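第七章 仿真环境中的料盒归位任务

学习目标

学完本章后，读者应能写出料盒归位任务的状态与动作定义，说明成功判据中各阈值的作用，并能根据失败记录区分感知误差、抓取误差与放置误差。阅读前需掌握第四章的刚体位姿表示和第六章的模仿学习基本算法。

7.1 问题的提出

装配线旁的备料工位上，零件通常先装入小型料盒，再由料盒插入分格料架。料盒的外形公差较宽，料架格口的间隙较窄，两者之间的配合决定了放置阶段的难度。人工操作时，操作者靠手指的柔顺性完成最后几毫米的对正；机械臂若采用纯位置控制，同样的偏差会使盒底搭在格边上，料盒倾斜，夹爪松开后无法落到位。

本章以 Ulby 任务集中的料盒归位任务为主线。该任务由 Segundo Mosquera 与 Phong Trình 整理，最初用于比较不同示教数据规模下策略的放置精度，后来因为结构简单、判据明确，被改作教学用例。任务在物理仿真器 Prernel 中运行，全部状态量均可直接读取，便于把策略的输出与真实位姿逐步对照。

任务的基本构成如下。六自由度机械臂经底板固定在台面上，末端安装平行夹爪。台面另一侧放置分格料架，料架内设两排格位，一排用于绿色料盒，另一排放置深色方盒。每个回合开始时，一只绿色料盒位于料架之外，其平面位置与偏航角在给定范围内随机取值。策略须将它抓起并放入空格。

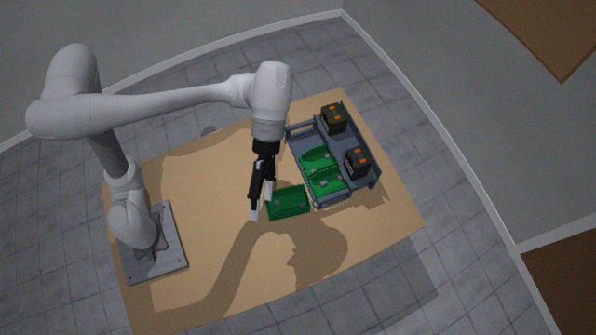 抓取阶段的主要约束来自料盒的浅壁。壁高较小，指尖下探不足时接触面积不够，提升过程中料盒会绕夹持轴转动；下探过深则指尖触及台面，接触力急剧上升，仿真步长较大时还会产生数值弹跳。因此，夹爪闭合前的末端高度应作为独立变量加以监测，不宜并入总的位置误差中统计。

设料盒在基坐标系中的位姿为 T_b，夹爪位姿为 T_g，目标格位的位姿为 T_s。抓取完成后，夹爪与料盒之间的相对位姿记为

T_gb = T_g⁻¹ T_b

若夹持过程中无滑移，T_gb 在搬运阶段保持不变，放置时夹爪应到达的位姿即为 T_s T_gb⁻¹。由此可见，抓取时刻的偏差会原样传递到放置时刻。许多初学者把放置失败归因于放置动作本身，检查记录后却发现 T_gb 在闭合瞬间已经偏离标称值。7.4 节将给出分离这两类误差的具体步骤。

7.2 观测与动作

策略的观测由三部分组成：关节角与关节角速度、夹爪开度、相机图像。图像取自多个固定视点，其中俯视类视点有利于确定料盒在台面上的位置和偏航角，侧向视点则用于判断指尖与格口的高度关系。仅使用俯视图像时，策略在接近料架阶段往往高度估计不准，表现为下降过早，盒底与料架边框相碰。

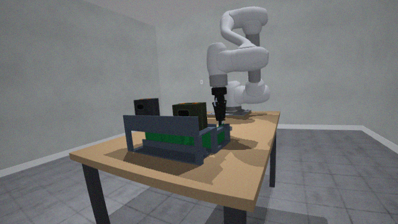 料架边框对侧向视点的遮挡不可忽略。夹爪进入格口后，指尖与料盒的下半部可能被边框挡住，图像中只剩少量可用像素。处理办法有两种。其一是在网络输入中保留短时历史，由进入遮挡前的观测推算当前高度；其二是增设视点，使任一时刻至少有一个视点能看到指尖。Asby 基线采用第一种办法，历史长度取 2 帧。增加帧数对抓取阶段没有明显收益，却会使训练时的显存占用成倍上升。

阴影是另一个需要说明的因素。仿真渲染中，机械臂在台面上的投影面积可以远大于料盒本身，并随关节角连续移动。若训练数据的光源方向固定，网络可能把投影边界当作定位线索，一旦光源改变，定位误差便显著增大。建议在采集阶段即对光源方位做随机化，不要等到训练后期再以图像增强补救。

动作取末端位姿增量与夹爪开度指令，控制器将位姿增量转换为关节目标。增量的上限应按阶段设定：自由空间内可取较大值，进入格口上方后须收紧。若全程使用同一上限，要么搬运过慢，要么放置时超调。

7.3 成功判据与数据划分

一个回合判为成功，须同时满足以下条件：

（1）料盒中心与格位中心的水平距离不超过 2 毫米；
（2）料盒底面与格底平行，倾角在容许范围内；
（3）夹爪已张开并离开料盒；
（4）同一料架内的其他物体未发生超出容许值的位移。

条件（4）容易被忽略。料架上原有的料盒和方盒并不参与本次搬运，但夹爪下降时若刮碰相邻料盒，即使目标料盒到位，也会给后续工序带来问题。早期版本的判据中没有这一条，得出的成功率偏高，与本章所给数值不可直接比较。 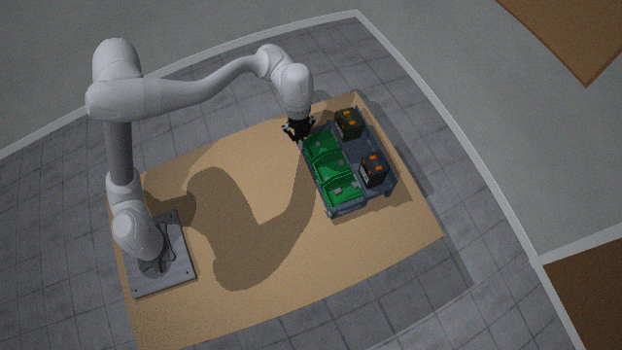
图7-3 仿真环境俯视图：料架左列为三只绿色料盒，右列为两只深色方盒，夹爪位于最上端料盒附近，未夹持物体。

示教数据共 962 个回合，由操作者通过遥操作设备采集，其中 351 个回合留作验证，其余用于训练。划分以初始位姿为依据：先将初始位置所在区域分成网格，再按网格抽取，使验证集中的初始位置不与训练集落入同一网格。若改用随机划分，相邻初始位置会同时出现在两个集合中，验证误差将低估策略在新位置上的实际误差。

数据采集时保留了操作者的修正动作。例如盒底与格边接触后，操作者略微抬起夹爪，调整偏航角后再次下降。这类片段在总时长中占比不高，但去除后训练出的策略遇到同样情形时只会继续下压。Benítez 数据格式为每个时间步设有阶段标记，修正片段单独编码，读者可据此自行重做去除修正片段的对照实验。

7.4 误差的分离

对任一失败回合，按下列次序检查：

第一步，读取夹爪闭合前一步的 T_g 与 T_b，计算二者的水平偏差。若偏差已超过夹爪张开时的单侧余量，记为感知误差。

第二步，读取提升完成时的 T_gb，与标称值比较。若第一步合格而此处超差，记为抓取误差，并进一步检查闭合速度与接触力曲线。

第三步，以实测 T_gb 计算应到达的放置位姿，与实际放置位姿比较，差值记为放置误差。

第四步，检查搬运途中 T_gb 的变化量。变化量不为零说明存在滑移，此时第三步须改用松爪前一步的 T_gb 重新计算。

上述次序不可颠倒。先查放置阶段，会把前面累积的偏差一并计入，所得结论无法指导策略的改进。

下一节从运动学标定开始，推导末端位姿误差对各关节零位偏差的灵敏度矩阵，并用它估计第三步中可由标定消除的部分。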